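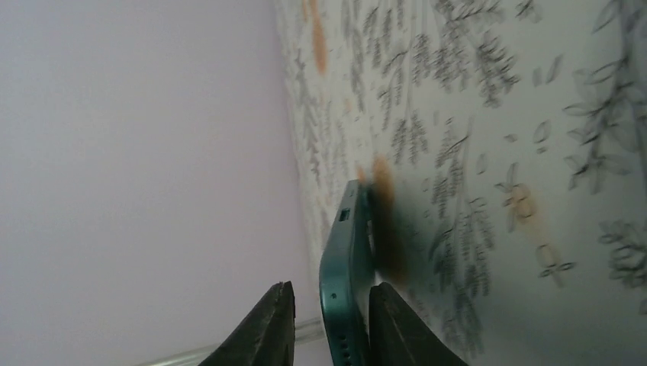

I've had my ferny tablecloth since May and I'm still fond of it, grey fronds, peachy round blossoms and all (it came from Durnum, 180 cm long, and I hemmed it myself on a 1975 sewing machine). It gets laid under everything, my phone included, and I do think an off-white background makes any table feel lighter in the evenings.
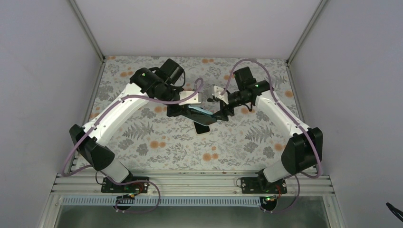
Does a patterned cloth need ironing every time? Mine only gets done when guests are coming, on a warm setting and from the wrong side, and the rest of the year I give it a good shake, smooth it down with my hands and put the kettle on.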